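Print this page | E-mail this page

Noderell College to Open Evening Wound Care Program in Cluvunska

Classes will be free to working nurses, home health aides and family caregivers across the valley

CLUVUNSKA, May 6, 2025 – Noderell College is delighted to announce a new evening program in wound care, open to anyone in the valley who looks after people with surgical wounds, pressure sores, burns or slow-healing skin. The program will be held at the college's Ryu Building on Canal Street and will run for two years with support from the Numeck Fund, which is paying for teaching staff, supplies and bus fare.

The idea grew out of a series of listening sessions the college held last winter in 11 towns, from the lake down to the state line. Home health aides talked about changing dressings in kitchens with bad light. School nurses wanted to know more about burns. A good many husbands, wives and grown children came too (some of them straight from work, still in their boots!) and asked the same thing again and again: could somebody please show us how to do this properly, at an hour when we can get there?

"We went in thinking we would be designing a course for licensed nurses," said Iolanda Bezerra, dean of health programs. "By the third session we had torn that plan up. The people doing this work at home every day deserve good teaching as much as anyone on a hospital payroll, and I am so happy we get to offer it to them."

Students may take the full program or sign up for single evenings. Topics in the first term include how skin heals, cleaning and dressing a wound, stitches and staples at home, spotting infection early, skin care for people who use wheelchairs, diabetic foot care, and food and healing. An evening on talking with doctors and insurers was added at the request of caregivers in the listening sessions. Nurses who finish the full program will earn continuing education credit.

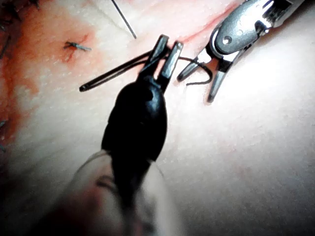
Open metal jaws of an instrument over a synthetic skin surface.

Classes will be small and mostly hands-on. Wing-sze Cheng, the program's lead instructor, has worked as a wound care nurse in hospitals and in home health, and she has strong feelings about lectures.

"Keep them short," Cheng said. "You learn to pack a wound by packing one, getting it wrong, laughing a bit and starting over. I want people up out of their chairs in the first ten minutes. I also want them to know there is no silly question in my room, and that includes the one you were too embarrassed to ask at the clinic."

The Numeck Fund's grant covers a starter kit for every family caregiver who enrolls, with gauze, tape, saline, gloves and a large-print guide written by the teaching team. The guide will be available in English, Spanish and Portuguese. Printed copies will be handed out at the first class, and the college library will keep a set at the front desk for anyone to borrow.

"We read a lot of proposals, and this one had people's actual questions in it, pages of them," said Orlando Marulanda, program director at the Numeck Fund. "It was a pleasure to say yes."

Interest is already strong. Nearly 200 people have asked to be told when sign-up opens, and the college has added a Saturday morning section for those who work nights. Free child care will be offered in the Ryu Building during all evening classes, and there is parking behind the building off Mill Lane. The Canal Street bus stops at the door.

Derek Entwistle, who cared for his father at home after an operation and spoke at the listening session in Cluvunska, plans to be in the first class even though his father has since recovered.

"My neighbor is going through it now with her mom," Entwistle said. "I'd like to be some use to her."

An open house will be held in the Ryu Building lobby later in May, with instructors on hand, tours of the classrooms, and coffee and pie from the culinary students. No sign-up is needed for the open house, and children are welcome.

To enroll, stop by the health programs office or call the college's main line and ask for evening wound care. Interpreters can be arranged for any class with a week's notice.

Media contact: Ashton McAlister, Office of Communications, Noderell College

Print this page | E-mail this page

Recent News

Culinary Students Take Over the Ryu Building Cafe
Library Adds Sunday Hours Through Finals
Spring Choir Concert Moves to the Main Hall
Dental Hygiene Clinic Now Booking Summer Cleanings
Canal Street Bus Pass Program Renewed for Fall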